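News > Business > Equipment

Rallow sets equipment plan for laundry-folding project

31 Oct 2025
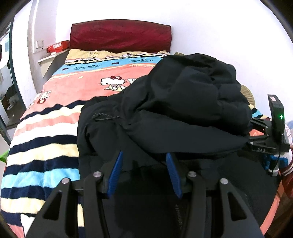
What the money covers

ZURKVILLE – Rallow, the home services company based on Stan Street, will buy 14 hand-held grippers over the winter as it gets ready to automate part of its laundry and bedroom work. The order is the largest single item in an equipment plan the company shared with its staff this week.

The grippers are held by a person, who uses them to pick up and move clothing and bedding in ordinary rooms. The recordings are meant to train robot arms that Rallow hopes to rent or buy later. Puffy jackets, blankets and fitted sheets are on the first list of items, along with towels and children's clothes.

Ognjen Leka, who handles purchasing for Rallow, said the company had looked at buying arms first and decided against it.

"An arm sitting in a storeroom still costs you a service contract," Leka said. "The hand-held units we can put to work the day they arrive. A quilted jacket is hard to get hold of in the right place, and we want plenty of that on record before we pick an arm."

The plan sets aside money for spare finger pads, cables, batteries, storage drives and carrying cases. Pads are budgeted as a consumable, with a new set for each gripper every 3 months. Leka said the first draft of the plan had no line for pads at all and that it was added after operators asked for one.

Storage is the other cost that grew. Rallow had planned to keep recordings on drives at its Zurkville office. It will now pay for a second copy at its Ovilden branch, and a part-time position there to check files as they come in.

Timing and staffing

The company has asked three suppliers for quotes and expects to place the order before the end of the year. Delivery is planned for January. Two operators will work as a pair in each home, with each person trained to use the grippers and to log the items handled.

Rallow has 17 employees signed up for the training. They will be paid their normal hourly rate, plus travel time between homes. Sessions will be limited to half a day, a rule Leka said came from the operators, who found that their wrists got tired when lifting heavier things such as winter coats and comforters.

Households that take part will get a credit on their next bill. According to the company, 431 customers have filled out the interest form so far. Bedrooms are wanted most, followed by laundry rooms. Customers do not need to tidy up or change the bedding before a visit, and operators will use the household's own clothes and blankets where the customer agrees to it.

Robot arms left for later

No robot arms are included in this round. The plan lists them under a separate heading with no amount filled in. Leka said prices and lease terms differed too much between suppliers to give a useful number, and that he would sooner leave the line blank than guess.

He has asked suppliers to state in writing whether their arms can be fitted with the same type of jaw and pad as the hand-held grippers. A mismatch would mean buying adapters or recording some tasks again. Floor space, power outlets and insurance also need to be priced before a decision on arms is made.

The Ovilden branch has been named as the likely site for a first arm. It has a ground-floor workroom with a wide door, and a bed and a folding table could be set up there for testing. The lease on the workroom comes up for renewal next summer.

Rallow said it does not plan to raise its service prices to pay for the equipment. The grippers will be bought outright and the storage will be paid for monthly. Any money left over from the pads and cables line will go toward extra batteries.

Suppliers who want to quote can request the specification sheet from the purchasing desk at the Zurkville office.

Related items

Ovilden branch adds Saturday pickup
Leasing or buying: small firms weigh the cost of robot arms
Zurkville laundry services report busy fall
Rallow to replace older delivery vans

Contact the newsroom | Copyright 2025 | Back to top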